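Equipment notes: what we are asking for in the next round

The capital bid for the robotics bench closes in October, and several people have asked what is in it, what is not, and why the second arm has moved down the list. The notes below cover the position as it stands. Line numbers refer to the planning sheet on the shared drive, which Jasmina Petkov keeps up to date and which should be treated as correct wherever it differs from this item.

The bid has four parts: spare grippers, a replacement work surface with lighting, glassware and stands, and a power and cabling package. The second arm is listed separately as a deferred item. Service cover for the existing arm comes out of the running budget and does not appear in the bid at all, although it has caused most of the discussion.

Grippers

Line 4 is for two spare two-finger grippers and a set of blank fingertips. We have been working with no spare. When a finger pad wears, the bench stops until a new one arrives, and last spring that cost us nine working days. Zendon quoted for the pair at 3,838 including delivery, with the mounting plates supplied ready drilled. Melness came in lower on the grippers but charged for the plates separately and wanted payment in full with the order. Once the plates were added the difference was too small to justify a second supplier account.

The blanks are there so that we can cut our own tips for glass. The standard tips are flat, and a flat tip on a curved wall gives two thin lines of contact. That is enough to lift an empty vessel and not much good for anything filled. Felicja Bielecka has drawn a shallow V profile with a soft insert, and the drawings are attached to the bid. Machining is costed at internal rates.

Work surface and lighting

Line 5 replaces the tabletop and the edge lighting together. We looked at replacing the top alone and keeping the lights, but the two share fixings along one side and the labour is nearly the same either way. The new surface should be matt. Clear glass on a shiny top gives the vision software reflections to sort through, and even the present top shows lighter patches towards the back under some lighting.

We have asked for three samples in different colours, each big enough to stand a beaker and a tripod on. They will be tested with the room lights on, with the room lights off, and at four in the afternoon with the blinds open, which has been the worst case in our own records. Whichever sample gives the fewest missed rims will be ordered. Appearance is not a criterion.

The frame stays. It is aluminium extrusion, it is square, and any bracket we are likely to need can be added to it for very little.

Glassware and stands

Line 6 is small, at 500, and is often queried on the grounds that glassware is a consumable. It is, but the first set is being bought as test pieces and has to be matched. Each vessel will be measured, numbered and recorded before use, and a broken one will be replaced by another from the same batch. Mixed batches gave us wall thicknesses that varied enough to upset the grip settings, and we spent a good part of the summer chasing a fault that was in the cupboard.

The order is for 38 pieces: beakers in three sizes, small vessels to sit on tripods, and a few spare tripods. We have not included plastic copies. They were useful for early trials, but they weigh less, they give under the fingers, and settings found with them did not carry over to glass.

Power and cabling

Line 7 covers a rack, a switched distribution unit, proper cable trays and labelled leads of the right length. It also covers a second small computer to be kept as a configured spare.

This is the line most likely to be cut, so the case for it has been written out in full. Of the 88 stoppages logged on the bench over the year, more were put down to connectors, power adapters or leads than to any other cause. The typical repair took a few minutes and the typical search for the fault took most of a morning. Trays and labels will shorten the search. They also mean that the desk can be used as a desk.

Two points for anyone planning a similar bench. Measure the cable runs with the arm at full reach and not parked, and allow slack at the base for servicing. Then budget for the tray at the same time as the arm. Fitting it afterwards means taking everything out of service, and the quote from Videtti for doing so was over twice what the same tray would have cost during the original build.

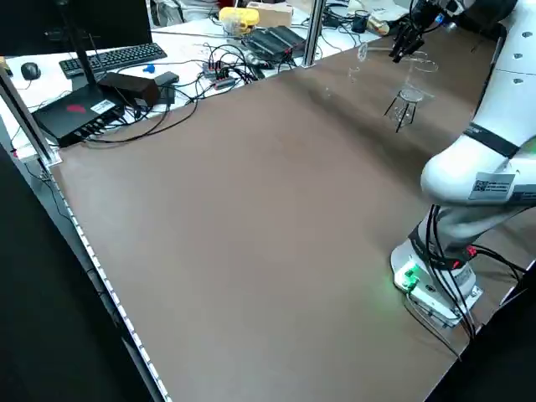 Service cover for the present arm falls due for renewal in the spring. The choice is between the full plan, with a loan unit during repairs, and a parts plan under which we do the work and pay for components at a discount. Two of us are now trained to change joints, and the parts plan would suit the way the bench is run. Against that, a failed joint with no loan unit could stop work for a month. The figures for both are on the second tab of the sheet, with the past three years of repairs set against each. On that history the parts plan is cheaper, but three years is a short record and the arm is getting older. A decision is needed before the bid goes in, as the spare computer on line 7 is less pressing if a full loan system comes with the plan.

Second arm (deferred)

The second arm was the first item in last year's draft and is now the last. There are three reasons for the change.

First, use of the present arm is lower than most of us had assumed. The log shows it running for a little under half of the booked hours, with the rest going on setting up, clearing away and finding faults. A second arm would double the faults to be found and add very little running time until lines 4 and 7 are dealt with.

Second, Hayashi has told its customers to expect a revised controller. We do not want to buy the present one shortly before it is replaced, nor to run two arms on different controllers with two sets of safety paperwork.

Third, there is the floor. Two arms on one bench need either a larger top or a fixed barrier between working areas, and neither fits the room as it is laid out. Moving to the end bay would solve this, but the end bay has no suitable supply and the cost of one has not been worked out. Jasmina has asked for an estimate.

The arm will be looked at again once the new surface has been in use for six months. If running time has risen above two thirds of booked hours by then, it will go back in at the top of the list.

Timetable and comments

Quotes for lines 4 and 6 are in and valid until the end of the year. Line 5 depends on the samples. Line 7 has one quote and needs a second, which Felicja is getting. The bench will be out of use for about two weeks while the top is changed, and the work has been pencilled in for the quiet period after the winter test runs. Anyone with bookings in that window will be contacted directly.

Comments on the bid should be added to the sheet against the line they concern, with a cost where one is known. Requests for items that are not on the list can still be made, but they need a quote, a named user and an estimate of yearly upkeep. Last year four requests came in without the upkeep figure and were returned for that reason alone. The form is in the same folder as the sheet.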